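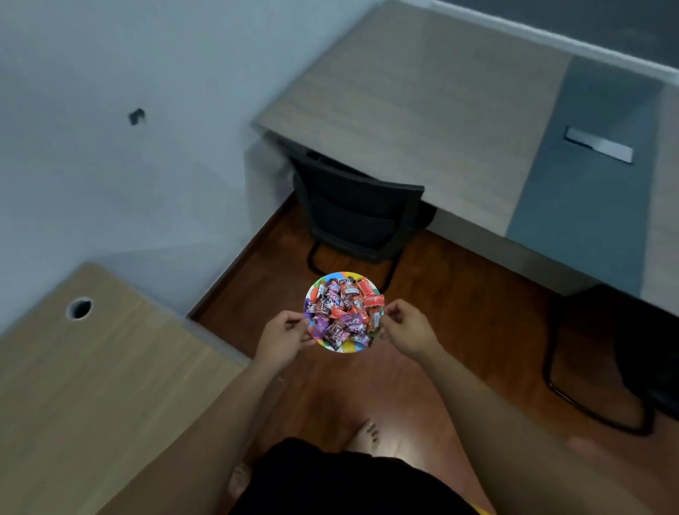 A Day at the Candy Desk: Visiting Nuveo's Recording Rooms

I had pictured a hangar. When you read that a company is teaching machines to do housework, you imagine high ceilings and men in hard hats. Nuveo has part of a floor above a tile showroom, and you take your shoes off at the door.

Anežka Gajdoš met me there on 5/6/22 with a clipboard and a head camera on an elastic strap, which she handed me before I had found anywhere to put my coat. She runs recording for the Gunatska project. Gunatska is the learning system, and what it wants is examples: people doing small dull things with their hands, filmed from where their own eyes are, over and over until the software starts to get the idea. The company used to write out instructions for each task. Then somebody tried to write out the instructions for folding a sock, and they switched to cameras.

The rooms are ordinary offices, and I mean that as praise for the decorating budget. Pale desks, black chairs, a reddish-brown floor with enough shine to bother the camera people. Anežka is fond of the shine. A system that has only ever seen matte gray carpet, she told me, will fall to pieces in the first real house it meets.

The task that day was called "carry plate, loaded." You take a paper plate heaped with wrapped candy, hold it by the rim with both hands, and move it from one place to another without losing any. That is the whole thing. The sheet for it runs to 2 pages.

I watched for a while before my turn. The plates have a striped rim in party colors, and the candy comes in shiny wrappers, orange and purple and dark brown and maroon wrappers printed with white lettering. All of that is on purpose. Shiny wrappers change their look every time the plate tilts, and a paper plate bends when you hold it wrong, so the hands keep making tiny corrections. Those corrections are what Gunatska is after. A china plate with one apple on it would teach it much less, and I suspect would have been easier on the staff, who have stopped eating candy altogether.

A session is 64 takes. You do 20, rest, and go again until you're through, with a short batch at the end that everyone calls the tail. Between takes a person in the next room presses a key to say the clip is good, or says "again" through the wall. I heard "again" a lot. My faults, in order of discovery: looking at the door instead of the plate, gripping like I expected a robbery, and talking. The camera doesn't mind talking, but I nod when I talk, and the plate goes in and out of view like something on a boat.

Anežka's advice was to look down and be boring. I have been training for this all my life and still managed only 2 clean batches.

Lunch was soup in the hallway with Uriel Sandoval, who sorts the clips once they're recorded. His program is called Sondach and it shows him 100 clips to a page, each the size of a stamp. He marks where the grasp starts, where the carry starts and where the plate is let go, and he throws out anything with a thumb over the lens. By now he knows the regulars by their hands. There is one person he calls the Waiter, whose carrying is so smooth that Uriel worries about it. Too many clips like that and the system will think plates are easy.

I asked what happens to the dropped ones. Spills are kept in a separate folder, labeled, and used later for teaching recovery. In April they ran a whole week of spills and were told to make them look natural, with the result that grown adults stood around an office trying to be clumsy on cue. Uriel showed me a few. The acting is terrible.

I had hoped to see a robot. There is one, on loan to the Guillot building across the canal, and it was being fitted with new fingers. Anežka offered to show me a video of it carrying a plate. It took eleven minutes to find the file and the robot took nearly as long to cross the room, but it did get there, looking down the whole way.

Practical notes, if you want to go: visits are by email, mornings only. Short sleeves or sleeves you can push up. Don't wear a watch, they'll make you take it off. The bus stops right outside the tile place, and the soup was lentil.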